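## Is it worth swapping the power supply in an old Dell desktop?

Shuts off under load, maybe 5 times a week. The shop (Lougher) says the power supply is dying and wants to sell me a Zomdale unit. I'm not convinced. They didn't test anything while I stood there. I took the cooler off and the processor is sitting bare in its socket, so the case is already open.
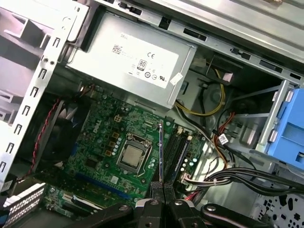
What bugs me is that shutting off under load sounds like heat to me. The old paste was chalk. Would a bad supply look any different?

**Answer 1** (11 votes)

I wouldn't buy anything yet. Clean the chip, put fresh paste on, refit the cooler and run it for a few days. Paste is cheap. If it still drops out, borrow a known good supply and try that.

Before you order any replacement, check two things on the old one: the size of the box and the plugs that go to the board. Plenty of Dell desktops don't take a standard supply, and "fits most Dells" in a listing means nothing to me. Match the part number on the label.

**Answer 2** (2 votes)

just replace it, mine did the same and a Gullon fixed it

**Comment on answer 2:** Same model? Same fault? Did you repaste at the same time?

**Answer 3** (0 votes)

Ernimov has a free tool that reads temps. Mine said 790 degrees once so take it with some salt. It might still show you if things climb before the shutdown.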